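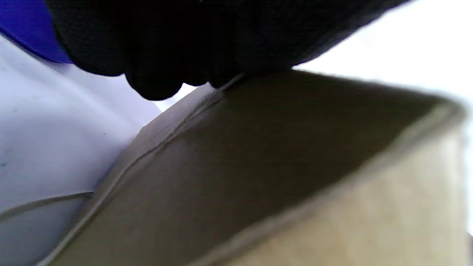
A gloved hand at the corner of a cardboard box.

Budget season again. And again the robot arm goes in as one line, one price, done. Wrong. The arm is the easy bit.

We run a small packing floor at Sakesine. Two benches, mostly cartons. In April we had two quotes in, one from Fluvar, one from Pavliuk, and both looked lovely on paper. Then you start adding. Spare fingers. Guarding. Someone to move the sockets. Training, and then training again when that person leaves. None of it in the headline figure. The extras list from one supplier ran to 69 lines – I read it twice and still missed the delivery charge.

My view, for what its worth: budget for the box first. Cardboard bends, corners go soft, and a person in gloves copes with that all day without a change order. We pack about 900 a shift. Ask any supplier to show you that number with your own tatty cartons, not the crisp ones they bring in the van.

Ememlow, our sister site, bought before they asked. Their arm is fine. Their cartons had to be respecified, which came out of a diffrent budget, so on paper it never happened.

I'm not against buying. I'd sign for one next year. But rent first, three months if they'll let you, and put the running costs on the same page as the price. Same page. Not an appendix.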